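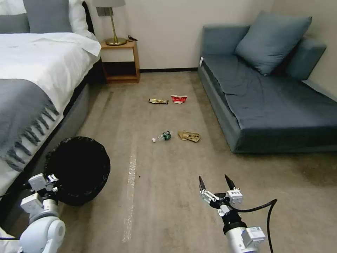
Robots on the Housekeeping Floor: What Changes for Room Attendants
Project report, second-year Work and Technology module
Citlali Nava and Alby Tuhiwai

1. Background

The Ocampo is a hotel with 62 rooms. In June its housekeeping department began using a two-armed robot from Mivance for the first stage of a room clean, which the staff call the strip-out. The robot picks up rubbish from the floor and puts it in the bin. It does not make beds, clean bathrooms or handle anything a guest might want back.

We wanted to find out what this changed for the people who clean the rooms. Most of what we read before starting was about whether robots replace workers. At the Ocampo no jobs had been cut when we visited, so we looked at how the day itself had changed.

2. What we did

We spent 3 mornings with the housekeeping team and interviewed the floor supervisor, Eustaquio Sandoval, and 2 room attendants. We also read the shift notes, which run to 200 entries. The notes are kept in a program called Noltach and are short, often only a few words.

3. How the work is organised now

Before the robot, an attendant took a room from start to finish. Now the robot goes in first with a minder, who is one of the attendants on a rota. The minder checks the bed and the furniture for guest belongings, then lets the robot start on the floor. Bottles, wrappers, cups and paper bags are all on its list. Anything else is left for the minder to decide on.

The attendant who follows does the bed, surfaces, bathroom and vacuuming. Small bits on the carpet are left for the vacuum.

4. Findings

Bending. Both attendants said they bent down less. Braulio Chávez has had back trouble for years and said this was the part he would not want to give up. He also said that beds are harder on his back than floors, and beds have not changed.

Waiting. The robot is slower than a person. Minders told us they felt they should be doing something while it worked, but they are meant to stay close to it. Some dust the nightstand and lamp in the meantime. The rules do not say whether this is allowed.

Judgement. A crumpled paper bag can be rubbish or can have a guest's shopping in it. Attendants used to decide this without thinking much. With the robot, somebody has to decide before it starts, and the minder's name goes in the notes if it is wrong. Attendants did not like this. Mr Sandoval said the name is there so he knows whom to ask, but he agreed it could look like blame.

Pay. Minding is paid at the normal rate. Both attendants thought it should be paid more, as it needs training.

5. Limits of this study

We spoke to a small number of people at one hotel, and the supervisor chose the mornings. We did not talk to guests or to anyone at Mivance.

6. Suggestions

The hotel should write down what a minder may do while the robot is working. The notes should record the room and the problem first, and a name only where it is needed. Attendants should be asked about the rota before it is fixed for the next season.

We thank Emiliano Beltrán for reading our drafts.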